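1/ Right, I've finally moved my mum's recipes out of the biscuit tin and into a proper folder, and I have THOUGHTS. Small thread for anyone sitting on a pile of family recipes they keep meaning to sort.

2/ First job is getting everything into one place. Mine were in the tin, two cookbooks and the back of an old Weston bus timetable. Don't read them yet! I lost a whole evening to a letter from my aunt about gooseberries.

3/ Chuck the doubles, but check them first. I had 3 copies of the same ginger cake and every one had a different oven temperature. Mum says the highest one is a mistake. My uncle Vikas says it's the only one that works. They're not speaking about it.

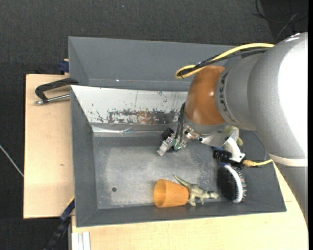 4/ Type them up exactly as written, daft bits included. "Flour until it looks right" stays in. I did tidy one up back in September and it read like the side of a packet, so I put it all back.

5/ Sort by who made it, if you can. We've got a whole section for Mrs Grandetti from next door, who gave us the bean soup and (I think) the awful trifle.

6/ Still missing: the lemon pickle. Mum swears it was written on a blue envelope. If any cousins are reading this, please look in your kitchen drawers, I'm begging you.

7/ Ginger cake is in the oven now, lowest temperature, 20 minutes to go. Will report back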